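April 2021

Stock check on the cleaning shelf. The Grutley descaler is down to 20 percent and the limescale on the kettle element is back. Previous descaling was in September, so the interval is too long for the water at Colodham. I will halve it.

Cleared the green table before lunch and wiped it with plain water. The surface dulls if detergent is left to dry on it. Put the orange bottle down on its side to read the label lengthwise, the print being small.
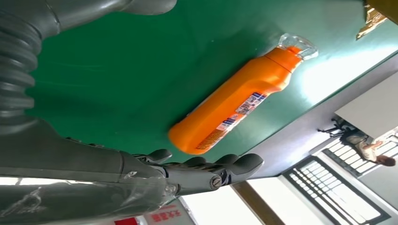
Dilution for the floor set at 50 ml per bucket. Last month I used 85 and the tiles stayed tacky until evening. Yolotzin prefers the stronger mix for the hallway only. Noted on the inside of the cupboard door.

Still to buy: 2 sponges, one stiff brush, descaler. Kornél has the key to the lower cupboard and returns it tomorrow.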